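What Is a Salary Cap, Anyway?

I got this question at the Stisville rink last winter and I made a total mess of answering it, so let me try again!

Say there are 6 teams in your league. One of them, let's call it Hulton, has a super rich owner. Without any rules, Hulton could just buy all the best players, and then every game would be Hulton winning by 11 goals. Fun for Hulton (for a week, maybe). Boring for everybody else. 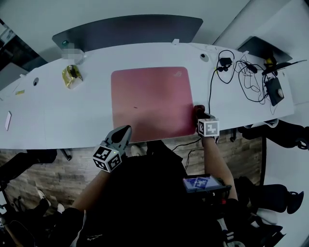

But my team has no rich owner and we still win sometimes, one reader wrote to me. Sure! Money doesn't skate. It does help a lot, though, and that's why many leagues set a cap. A cap is the most a team may spend on all its players put together.

I like to play it with pretend coins. Every team gets 2,550 and has to fill its whole roster. Spend 2,000 on one superstar goalie and you've got 550 left for everyone else... uh-oh! My first try, I had 4 great players and a bench full of beginners.

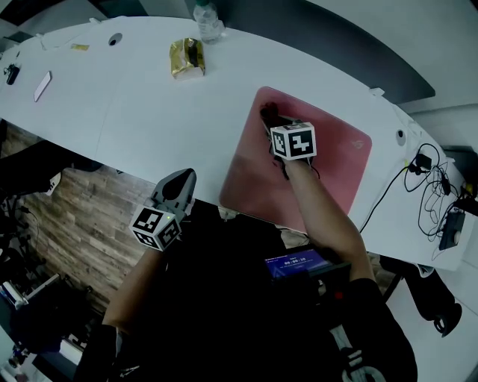
Couldn't a team just cheat and pay somebody extra in secret? asked another reader. Some have tried. Leagues check the contracts, and a team that gets caught may have to pay a fine or give up draft picks. Some leagues even take away wins, and ouch, I'd hate to be the one telling the players.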